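Última actualización: octubre
Tiempo de lectura: 4 minutos

Orden en la despensa: los trucos que de verdad uso en casa

¡Qué gusto da abrir la despensa y encontrar el arroz a la primera! Llevo años probando sistemas, algunos bastante absurdos (hubo una época de etiquetas por colores que solo entendía yo), y al final me he quedado con unos cuantos trucos sencillos que me encantan y que aguantan el ritmo de una cocina donde se guisa todos los días.

Vaciar por baldas

Si sacas todo de golpe, a las dos horas tienes la encimera llena, hambre y ganas de volver a meterlo de cualquier manera. Yo hago una balda cada día, empezando el lunes por la de arriba, que siempre es la más olvidada. Paño húmedo con un chorrito de vinagre, secar muy bien y adentro otra vez. En las esquinas uso un pincel viejo de repostería — saca las migas mejor que cualquier bayeta.

Los botes

Me chiflan los botes cuadrados para legumbres y pasta porque aprovechan el fondo, pero no hace falta tirar los que ya tienes. En mi casa conviven unos Hauser de cierre a presión, que compré en rebajas, con tarros de garbanzos reciclados y un par de cajas Mirum que heredé de una mudanza. Para quitar la etiqueta de un tarro: agua muy caliente, media hora de paciencia y, si queda pegamento, una pasta de aceite y bicarbonato. Se frota con los dedos y sale de maravilla.

La harina va siempre en recipiente hermético, y la integral, en la nevera. Antes de rellenar un bote hay que vaciarlo, lavarlo y dejarlo abierto hasta que esté seco del todo. Echar harina nueva encima de la vieja es la manera más rápida de acabar con gorgojos, ¡y quien los ha tenido una vez no lo olvida!

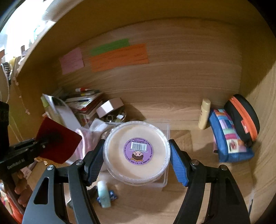

Envase redondo translúcido con la etiqueta en la tapa.

Con los envases que traen la etiqueta en la tapa tengo una costumbre: si los reutilizo, la despego el mismo día. Una vez guardé azúcar glas en un envase que aún decía otra cosa y el bizcocho salió rarísimo. Ahora escribo el contenido y el mes en un trozo de cinta de carrocero, que se pega en cualquier superficie, se arranca sin dejar rastro y cuesta poquísimo. Para los tarros que guardo en un cajón, cinta en la tapa; para los de la balda, en el frente.

Cajas dentro de la balda

Este es mi favorito. Una caja rectangular sin tapa funciona como un cajón: tiras de ella y sale todo lo del fondo. Tengo una para desayunos, otra para repostería y otra para los sobres sueltos (levadura, gelatina, caldos), que van de pie como fichas. Mide la profundidad del armario antes de comprar, con la puerta cerrada y contando las bisagras. Yo no lo hice y tengo 2 cajas preciosas guardando calcetines.

Especias

Lejos del fuego, aunque quede tan bonito tenerlas al lado. El calor y el vapor les quitan aroma enseguida. Yo las guardo tumbadas en un cajón, con 9 frascos a mano para el día a día y el resto en una caja aparte. Si el pimentón ya no huele a nada al abrirlo, toca renovarlo. Y no espolvorees directamente sobre la olla: sube vapor, entra en el frasco y se apelmaza.

Un último apunte sobre la humedad

En cocinas húmedas, unos granos de arroz en el salero hacen maravillas. Para el armario entero me va muy bien un cuenco con bicarbonato en la balda de abajo, que cambio cuando se pone duro. Y si el armario da a una pared fría, separa los botes un dedo del fondo para que corra el aire.

Usamos cookies propias y de terceros para mejorar tu visita. Aceptar | Configurar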